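**Open day at Borkoron, Friday -- who went?**

**stustness_fan** wrote:

I was there from the morning until 2 in the afternoon. In the hall it was mostly big arms behind glass, but the table with the small hand tools and spice jars was for me the best part.
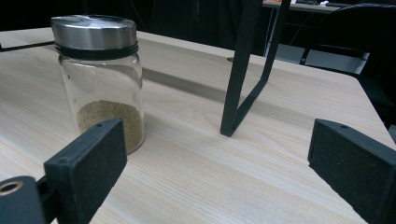
My question is about the grip width. The man from Ustano told us that flat pads are enough for kitchen things. I am not so sure. A jar with a smooth metal lid and only a low layer of something sandy at the bottom is light and top-heavy, and I would like to see it taken by the lid also, with 200 repeats and not 6.

**mk_gearbox** wrote:

Disagree. By the lid is a bad idea, you only test the thread. Take the glass. I asked the same people and they said they did about 1000 grasps before the visit.

**stustness_fan** wrote:

They told you a number, but did you see a list? I asked for it and received a brochure -- a nice brochure, I must say.
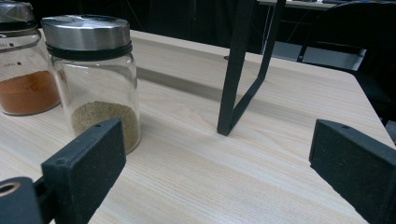

Also I think the order of the jars matters. If the neighbor stands close, the finger needs free space between them, and this is more difficult than the grip itself.

**lowtorque** wrote:

On this I agree with stustness_fan. At the Hendricks demonstration in October everything stood far apart and it told me very little. Does somebody know if Borkoron repeats the day in spring?

**mk_gearbox** wrote:

No date yet. I wrote them an email and will post the reply.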